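# Matubbar Shared Workshop: Two-Arm Robot Build

## Frequently asked questions

These answers apply to members taking part in the Matubbar build and to households that intend to assemble the same machine at home. Questions not covered on this page should be sent to the build coordinator, Hanne Pitkänen, through the workshop office.

### What is being built?

The project is a mobile robot with 2 arms, each fitted with a gripper, intended for light work at a kitchen table or counter. The design is named Jokby. Drawings, the parts list and the control software are kept in the workshop's shared folder and may be copied by any current member.

### Who may participate?

Participation is open to members who have completed the general induction and the electrical safety session. Members under 18 must be accompanied by a parent or guardian at the bench. Prior programming experience is not required for mechanical assembly.

### What does a complete set of parts cost?

The most recent order came to $1,578 per machine, excluding the battery and any printed parts. Members who print their own covers pay only for the filament used. Motors are ordered in bulk through the workshop office, and individual orders cannot be added once a bulk order has been placed.

### May the robot be built at home?

Yes. A home builder must have access to a fused bench supply, a sturdy work surface and an emergency stop button wired in accordance with drawing 4. Printed parts may be collected from the workshop in the evening, after 6 p.m. The workshop does not inspect private premises and accepts no responsibility for wiring completed elsewhere.

### Which materials are recommended for the covers?

PETG is recommended for the arm covers. PLA has been found to soften near the shoulder motors and should be reserved for trial fittings. The colour is at the member's discretion.

### Is simulation required before the arms are powered?

Yes. Every new motion program must be run in the simulator before it is loaded onto a physical machine. The standard practice room is a furnished kitchen with a long table, a counter and a refrigerator, and small objects are set out for reaching and grasping exercises. Aarne Salminen maintains the room files and will consider requests for additional objects.

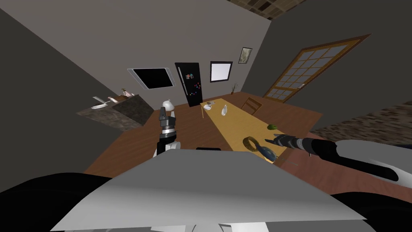 A program is approved for the bench when the simulator log records no contact between the arms and the body, and no joint exceeds its published limit. Logs should be saved under the member's own name. A log produced with an earlier version of the arm model will not be accepted.

### The simulated gripper closes correctly, but the physical one does not. What should be checked?

The usual cause is an incorrect zero position. Switch off the supply, move the fingers by hand to the closed mark and repeat the calibration routine. If the fault continues, examine the finger linkage for a loose set screw. Ritva Nieminen holds spare linkages and can demonstrate the adjustment.

### May modified software be used?

Modified software is permitted on a member's own machine. Changes to the shared copy must be reviewed by Yichen Liang. The speed and torque limits in the shared copy may not be raised.

### How are batteries to be stored?

Batteries must be kept in the steel cabinet beside the rear exit and may be charged only while a member is present. Swollen or punctured cells must be reported to the office at once and must not be placed in the general rubbish.

### When is the next intake?

The next intake opens in January. Application forms are available at the office counter, and completed forms may be left there during opening hours.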